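首页 课程 项目报告 往届作品 下载 联系我们

基于头部视角视频的双手操作阶段划分
课程项目报告

摘要

双手操作任务的示范视频在用于训练之前，一般要先切成若干阶段，例如伸手、抓取、对准、释放。本项目研究如何用头部视角视频自动完成这一步，对象限定为桌面文具整理。我们采集了1,092段示范，人工标注了阶段边界，比较了两种划分方法：只看手部关键点速度的方法，以及在速度之外加入手与手相对距离的方法。后者在双手交接和双手共同持物的片段上边界误差明显较小，在单手片段上两者差别不大。

一、背景

实验室此前的工作以单臂抓放为主，阶段划分靠夹爪开合信号就能完成。夹爪一闭合，抓取阶段开始；夹爪一打开，释放阶段开始。换成人手示范以后没有这个信号，只能从画面里推断。

双手任务更麻烦。拔笔帽时一只手固定笔身，另一只手用力，两只手几乎都不移动，速度曲线接近零，而任务正在最关键的地方。单看速度，这一段会被判成停顿，和前后的等待混在一起。训练时如果把停顿段丢掉，策略就学不到拔帽和盖帽。我们在预实验里遇到的正是这个问题，后来把它定为报告的主题。

二、任务与采集

任务共四项：把笔放入笔筒，从笔筒取笔，拔下或盖上笔帽，把一张纸推正。每段示范只包含其中一项或相邻的两项。采集在同一张浅色木纹桌上进行，背景是白墙，笔筒、纸张的位置每次略有变动。头部视角相机高度随示范者身高而定，不做统一。

示范者每次开始前双手放在桌沿，听到提示后开始，做完后双手退回桌沿。除此以外不规定速度，也不规定先用哪只手。我们最初要求统一用右手取笔，两个上午之后取消了这条要求，左利手的同学做得很别扭，动作也不自然。

数据管理用的是实验室内部工具Prurkico，它负责把视频、关键点和标注按段存放。工具本身不在本报告讨论范围内，只说明一点：它默认按录制时间命名，重录的段会和原来的段并存，需要手工删除。我们在第一次统计时忘了删，后来重做了一遍。

三、标注

标注者逐段观看视频，在阶段变化处打点。阶段共六类：接近、抓取、搬运、双手配合、对准、释放。其中“双手配合”指两只手同时接触同一物体，且物体的朝向或结构由两只手共同决定。笔帽操作全部落在这一类里，两手换握笔的片段也算。

有争议的主要是“双手配合”与“对准”的分界。示范者有时拿着笔在笔筒上方调整笔帽，笔身已经竖直，下端也接近筒口，按手的接触关系应标为双手配合，按笔与筒的关系又像对准。两名标注者最初各按各的理解标，这类片段的一致性最差。讨论后定下的规则是接触关系优先：只要两只手都还捏着笔或笔帽，就标双手配合，其中一只手完全离开后才允许进入对准。

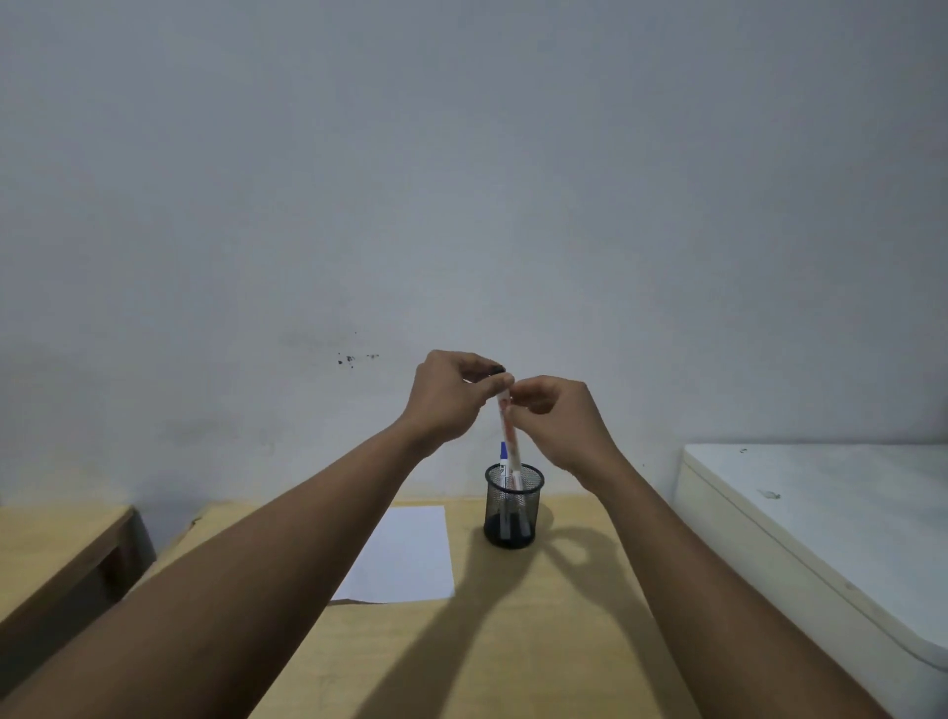 Oľga Urban在中期检查时不同意这条规则，她认为接触关系优先会让对准阶段变得很短，有些段里只剩几帧，模型学不到东西；她建议允许两个标签同时存在，由下游任务自己取舍。我们试过双标签的办法，标注时间变长，评价边界误差时也要另外定义匹配方式，在课程期限内做不完，最后保留了单标签。她的意见我们认为是对的，列在后续工作中。

规则统一后，我们重新标注了全部涉及笔帽的片段。全部数据共得到2,420个双手配合片段，这个数目大于示范段数，原因是一段示范里常有多次换握。手指短暂松开又捏回的情况，间隔不足14帧的合并为一个片段。这个阈值是看了一批样例后定的，没有做系统的搜索。

四、方法

方法一（速度法）。对每只手取腕部和五个指尖的关键点，计算平滑后的平均速度，用变点检测得到候选边界，再用一个小的分类网络给每个区间分配阶段标签。

方法二（速度加距离法）。在方法一的输入上增加两个量：左右手指尖之间的最小距离，以及这个距离的变化率。距离按手掌长度归一化，避免相机高度不同带来的影响。变点检测和分类网络的结构不变，参数重新训练。

两种方法都不使用物体检测结果。我们考虑过加入笔和笔筒的位置，但白色的笔身在白墙前面时检测经常丢失，尤其是笔竖起来以后；黑色网状笔筒比较稳定，不过单有笔筒的位置帮助有限。为了让比较简单，两种方法都只用手。

训练集和测试集按示范者划分，同一个人的数据不会同时出现在两边。参考标注由2名标注者分别完成，不一致处由两人商定。评价指标是预测边界与参考边界的时间差，以及按帧计算的阶段分类正确率。

五、结果

在接近和搬运两类上，两种方法的边界几乎重合。这两类动作幅度大，速度变化清楚，增加距离信息没有带来好处，也没有坏处。

差别集中在双手配合。速度法经常把一次完整的拔帽切成三四个区间，中间夹着被误判为等待的部分。加入距离以后，只要指尖距离保持在较小的范围内，区间就不会被切断，碎片大大减少，起始边界也更接近人工标注。结束边界改善较小，因为两手分开的过程有快有慢，慢的时候距离没有明显的转折。

推纸任务出现了一类新的错误。示范者用双手把纸推正时，两手离得近，但各自按着纸的不同位置。速度加距离法能找到这一段，却常把起点提前到手刚靠拢、尚未碰到纸的时候。速度法在这里反而略好。

对准阶段两种方法都不理想。这与Oľga Urban的判断相符：对准段太短，训练样本少，边界稍有偏移整段就消失了。

六、讨论

遮挡是第二个误差来源。从头部视角看，两只手在桌面远端会合时，手背和手指常挡住指尖，关键点靠模型补全，补出来的位置会抖动。抖动使最小距离忽大忽小，有时会造成假的分离。我们用中值滤波处理，窗口再加大就会抹掉真实的短暂松手。桌面上手臂的影子也曾让关键点模型偶尔出错，把顶灯换成两侧的灯以后少了一些，没有完全消除。

另一个限制是场景单一。所有数据来自同一间房，桌面颜色、墙面颜色都相近。方法二只用手的几何量，理论上对背景不敏感，但关键点模型本身会受背景影响，换场地以后结果如何，我们没有测过。

七、后续工作

一是按双标签重新标注笔帽片段，并定义相应的评价方式。二是把结束边界单独处理，可以考虑用指尖速度方向是否相反来判断分开。三是用划分好的阶段训练双臂策略，检查阶段质量对成功率有没有影响。本项目只做到划分，没有在机械臂上验证。

八、分工

采集由全组完成，标注和规则文档由两人负责，方法一和方法二的代码各由一人编写，交换检查。报告初稿在五月完成，结果一节在重新统计后改写过。

附：标注规则文本和滤波参数放在项目目录的“说明”文件夹中，使用前请先看重录段的处理一条。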